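Bench notebook, Thu 10 November
2 min read

Carried on with the chip placing task for the Menent job. I'm driving the arm by remote from the desk now, after a morning of leading it by hand, and my shoulders are much happier for it!

By hand was fine for the big moves (swing over, come down, back off) but hopeless for the last bit. I kept leaning on the wrist without meaning to, and the force log is full of my elbow. 47 demos from that session and I've binned most of them. Pity, some were lovely right up to the drop.

Remote is slower but a lot cleaner. I turned the motion scaling right down for the approach and left it normal for everything else. Switching between the two is a pedal, and yes, I stamped on the wrong one more than once. Got 52 done before tea, all kept apart from the ones where I let go early.

Things I want to remember:
- come in tilted, then square up over the nest. Going in flat hides the chip behind my own finger on the wrist view
- pause before closing. The Triruvach trainer seems to like a clear stop there
- don't touch the lid of the chip, edges only
- save after every batch, NOT at the end (lost a folder on the old Benedetti machine that way)

Total is now 649 good ones. Target was 2120 by December, so I need to get a move on, or talk someone into sharing the pedal.

Still undecided about the memory module. Long thin thing, wants a different grip, and I'd like it as a separate task with its own folder. Will try a handful tomorrow before I commit.

Comments

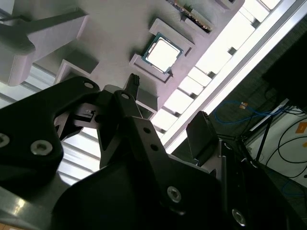

Skokuten bench 2: Keep a few of the early let-gos in their own folder, would you? We threw ours away and then had nothing to show the arm what a recovery looks like.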